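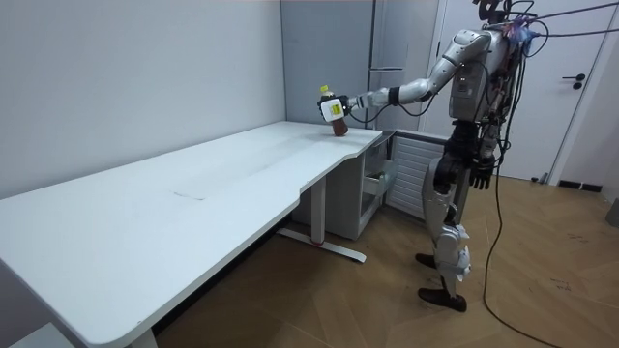
# Horrocks Notes

Horrocks Notes is a set of transcribed household and workplace notes: reminders, lists, door signs, labels, and messages left for the next person. It holds over 1,000 entries. Each entry is the text of one note, with its line breaks, its spelling as written, and a few fields on where it was found.

The set was started by Elsie Horrocks in Fostwood and is now kept by Tia Rowbotham and Dean Fothergill. It is meant for people who study everyday writing, teach handwriting or transcription, or need short informal text in English.

## Contents

- `notes.csv`: one row per note
- `places.csv`: one row per place, joined on `place_id`
- `guide.md`: transcription rules
- `changes.md`: corrections by release

The page scans are not in this repository. Write to Tia if you need them for research.

## Fields

| Field | Meaning |
|---|---|
| `note_id` | Unique number, never reused |
| `text` | Note as written; a slash marks a line break |
| `surface` | Paper, card, tape, wall, floor, other |
| `tool` | Pen, pencil, marker, unknown |
| `purpose` | Reminder, list, label, request, warning |
| `place_id` | Link to `places.csv` |
| `reader` | Initials of the person who transcribed it |
| `sure` | 0, 1 or 2; see below |

`sure` is 2 when both readers agree on every word, 1 when they agreed after talking it over, and 0 when at least one word is still in doubt. Doubtful words are in square brackets. A word that can't be read at all is given as `[?]`.

Use `purpose` with some care. "Milk, eggs, call Mom" is a list and also a reminder. We went with the first thing on the note, and Gemma Furnival and Ashley Entwistle settled the rest between them.

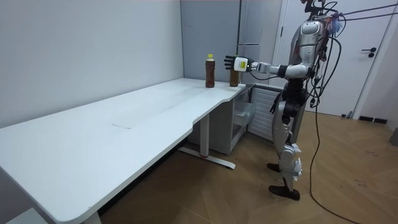
## Transcription rules

1. Keep the spelling. "Recieve" stays "recieve".
2. Keep capitals and punctuation. Don't add a period at the end.
3. Mark crossed-out words with a tilde on each side.
4. Write numbers the way the note does.
5. Leave drawings out of `text` and put `drawing` in the comment column.
6. Replace private names with `NAME` and phone numbers with `PHONE`.
7. For slanted or turned writing, read along the line of the words. The angle is not recorded.

Notes in two hands are split into two rows if the second person is answering the first. If the second person only added to a list, it stays one row.
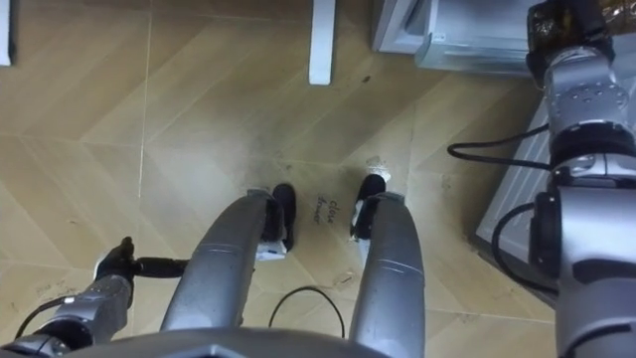
*Surface type `floor`: "close drawer", two lines, dark ink.*

## Known gaps

Most of the paper notes come from kitchens and small offices in Fostwood and Clallberg. There is very little from schools, and nothing from hospitals. Notes longer than 12 lines were left out of the first release and have not all been added back.

The `tool` field is weak. Dark marker and thick pen are hard to tell apart in a scan, so 9 rows were changed to `unknown` in September after a second look.

## Loading

The files are UTF-8 with a header row. Fields that contain commas are quoted. Dindero users should turn off automatic date parsing, or notes such as "3/4 cup" will come in as dates.

## Corrections

Open an issue with the `note_id`, the current text, and your reading. Please send one note per issue. Dean checks them against the scans and logs accepted changes in `changes.md`.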